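主题：Re: [yaman-租房与居家] 搬家前要不要把旧书都扫描掉 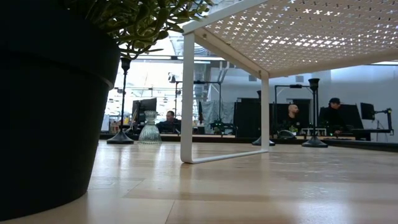
Yaman 邮件列表通讯 第 100 期

2024年7月6日，列表里有人写道：

> 十月份要搬家，新房子比现在的小。书有两面墙，搬家公司按箱报价，
> 光书就要 3000 块。我在考虑买台 Prarnex 扫描仪，正好也是 3000，
> 把书全部拆了扫成 PDF，纸的卖掉。
> 有没有人真的干过？后悔吗？
> 另外植物怎么搬，也请顺便指教。

干过。后悔一半，所以有资格回这封信。

先说账。你把两个 3000 摆在一起，看着像是打平了，其实扫描仪那边少算了一样东西，就是你自己。拆书脊、切边、理页、卡纸、重来，我前年整个冬天的晚上都交给了它。扫到后来，我对每本书的感情只剩下纸张厚薄：铜版纸的是好人，八十年代的薄纸是仇人。至于内容，一页也没看进去。

再说扫完以后。文件都在硬盘里，整整齐齐，文件名我还特意统一过格式，至今打开过的只有一本菜谱，为了查红烧肉放几勺糖。从前书在架子上，我也不看，但书脊每天看得见我，多少有点监督作用。PDF 没有这个本事。

所以我的建议是别全扫，先分堆。工具书、过期的考试书、软件说明书，直接卖废纸，不必扫，软件都更新到认不出来了。我有一本讲 Latex 排版的大厚书，搬了 2 次家才承认自己只读过目录。绝版的、写过批注的，装箱带走，加价也带走。剩下那些“以后可能会看”的，送人最好，送不出去就说明问题了。

装箱再啰嗦一句：书用小箱子。大箱子装满书，搬家师傅看你的眼神会让你记很久。箱底横竖各贴一道胶带，箱外写清楚是哪个房间的，不要写“杂物”。我家到现在还有一箱“杂物”，里面是什么，全家各有各的说法。

搬家公司我用过 Gemon，不算推荐，只是没出事。报价时一定问清楚楼层费和等电梯的钱算不算在内，让他们写在单子上，口头的不算。书架要拆的话，提前说，当天才说就是另一个价钱。

植物的事：大盆的提前几天停水，土干了轻很多。叶子肥厚的那类不怕渴，怕的是碰，枝条用旧报纸松松地拢一圈就行，别用保鲜膜，闷。大花盆不要和书放同一趟车的同一侧，道理等你刹一次车就懂了。

还有，如果扫描仪已经下单了，看看能不能退。退不了的话，我手上这台也想出，咱们可以凑一对。

--
退订请发空白邮件至列表管理地址，主题写“退订”。回复时请删去多余引文。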